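List: mallholm-sewing
Date: October 19, 2019
Subject: Re: Letting out a waistband with no extra seam allowance

On the Mallholm list, a member wrote:
> I have a pair of cotton pants that fit in the leg but are too tight
> at the waist by up to 2 inches. There is almost nothing to let out
> at the back seam. Is it worth adding a gusset at the sides, or
> should I take the whole band off and cut a new one?

I would leave the band on and put a wedge in the center back. Side gussets pull the pockets out of line, and you end up redoing those too.

Unpick the back seam from the top of the band to 4 inches down. Try the pants on, let the gap open where it wants to, and measure it at the top edge. Cut the wedge to that width plus seam allowance on both sides. Close fabric is fine. It sits under a shirt most of the time.

For thread I use the Zinex 794, which is a bit heavier than all-purpose and holds at a stress point. Set the stitch a little short and go over the bottom of the wedge twice. If you have a belt loop at center back, take it off first and put it back over the wedge at the end.

Don't go by the number on the tag when you buy a replacement pair. I have 7 pairs of pants in my closet in three marked sizes and they all fit the same. Measure the band flat and double it.

The Dendness fabric store still has cotton twill remnants in the bin by the door. The Manalo shop stopped carrying them and won't have more until November.
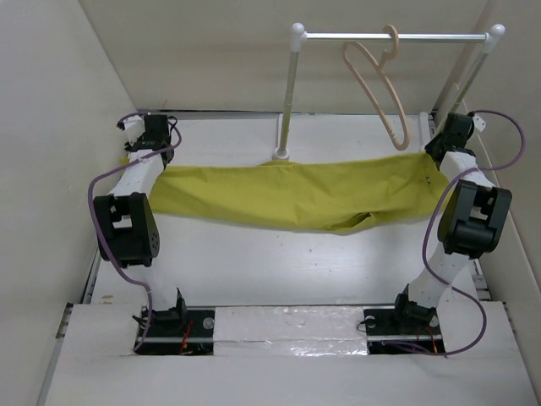
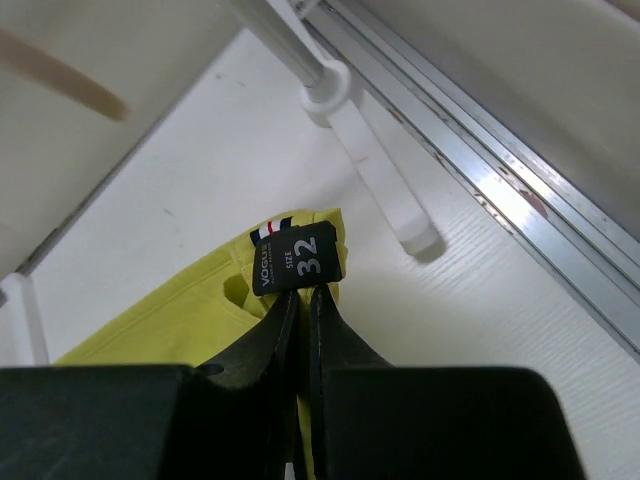
Reply from twillcutter:
I did the back wedge on two pairs last winter and would add one thing. Cut the wedge on the same grain as the pants. My first one was on the bias and it stretched out of shape after a few washes. The second has held up fine.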